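Setting up a mailing job for a supported workshop — quick steps

3 comments

Ring the workshop first, ask for the contract desk. At Runau it's Sekar Nair. Tell him quantity, insert sizes, deadline. Say 3,000 if it's 3,000, dont round down.
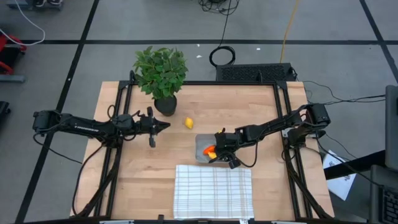

Then send a made-up sample. Folded, stuffed, sealed. One per work station if you can, they use it as the pattern.

Split the job into single tasks — fold, insert, seal, label. Allow two weeks. Three if theres hand collating.
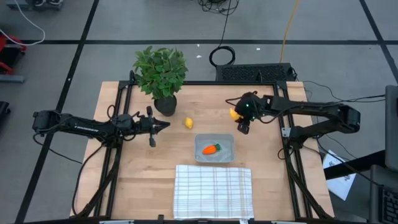

Issue 4

Check the first box back before the rest go out. Piece rates in writing, signed.

Shares: 2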